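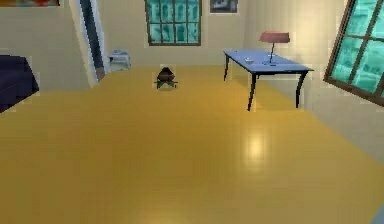 The practice room at Wistach, with the blue table and the red lamp.

By February the household model had tidied the room 2143 times and I had not tidied mine once.

My job at Wistach was to mark its work. The room existed only on our machines: yellow floor, two big windows, a door through to somewhere dark. Each morning I set a chore, went for tea, and came back to see what had been made of it. There was a form. The form had a box for "completed", a box for "not completed", and a box I had asked for myself, marked "in a manner of speaking".

That morning's chore was the dark pot in the middle of the floor. Put it somewhere sensible, I typed. My manager disliked the word sensible. Bredholm, she pointed out, gave their model coordinates, and Bredholm's model had loaded a dishwasher in front of investors. I had seen the film of that. It had loaded the dishwasher with the cutlery drawer.

On the first attempt it moved the pot 2 centimetres to the left. I looked at this for a while. I have a sister-in-law who tidies the same way, and she is well thought of.

On the second it carried the pot through the doorway and left it in the dark. There was nothing through the doorway. We had never built the other room, only a sort of bluish gloom to stop the door looking silly. The pot went in and did not come up on any list afterwards, and I had to start the room again to get it back. Completed, I wrote, then crossed it out, then thought about my own cupboard under the stairs and wrote it in again.

On the third it put the pot on the table, next to the lamp, and switched the lamp off. On the fourth it put the pot on the table and the lamp on the floor, where the pot had been. It seemed to feel that something ought to be there.

"Is it getting better?" my manager asked, from the door.

"It's getting more like somebody," I said.

She wanted a figure for the Draletti people, who were coming at four and had a chain of hotels to clean. I gave her 19 per cent. She asked whether that was the share of chores it could do or the share it couldn't, and I said I would check.

At lunchtime I drove home to let the dog out. There was a saucepan on the landing. It had been there since the ceiling leaked, and the ceiling had been mended before Christmas. I picked it up, stood with it, and looked down the stairs and along to the bathroom. Then I moved it a little to the left, against the skirting board, and went back to work.

The model was on its eleventh try when I sat down. It had gone over to the pot and stopped there, arms by its sides. The form wanted an answer in five minutes. I gave it ten.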